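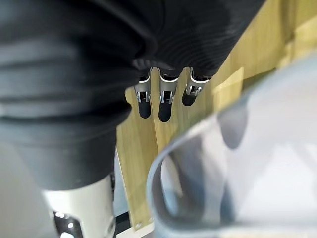 Clothing store and laundry were taken as the first item. Beverley Kereama reported that the winter sorting at Campbell is running behind, with 1,406 pieces logged so far and 1,186 of them folded and shelved. The slow part is heavy knitwear. The dark gray ribbed knit bunches up in thick folds, and Beverley asked that pieces like it be laid flat and smoothed before folding. Harish Joseph said the shelves by the door are too shallow for knits in any case. Agreed to move knits to the deep shelves and put shirts by the door.

Action: Beverley to relabel shelves before Sunday.

2. Hangers
Sreekumar Bangera has had a price from Galell for padded hangers. Kylie Brunton was against hanging knits at all, as the shoulders stretch. After some discussion the order was cut to coats only. Sreekumar to go back to Galell with the smaller number.

3. Washing
Two bags came back from Plistutine still tagged with the wrong shelf codes. Leire Goicoechea has spoken to them and they will use our tags from now on. Kylie asked whether dark items could go in a separate bag. Agreed. Lint on the charcoal and black items was raised again and held over.

4. Trernovbridge
The Trernovbridge store expects to send us roughly 2,566 pieces in July. Harish does not think we have the floor space. Leire will ask if they can come in two loads, with children's sizes first. If the answer is no, the folding table will have to go in the corridor, and Harish will check that the fire door still opens fully.

5. Any other business
The steam iron is leaking at the base and should not be used. Kylie has a spare one at home and will bring it in.
The tape gun is missing.

Present: L. Goicoechea (chair), S. Bangera, H. Joseph, K. Brunton (minutes), B. Kereama
Meeting closed 7:40 p.m.

Home | Minutes | Opening Hours | Donate | Contact

Comments (3)

marisol_t: Are you still taking wool blankets or only clothes?

Kylie B.: Blankets yes, but please wash them first.

DonR: Tape gun is in the blue crate under the sink. Sorry.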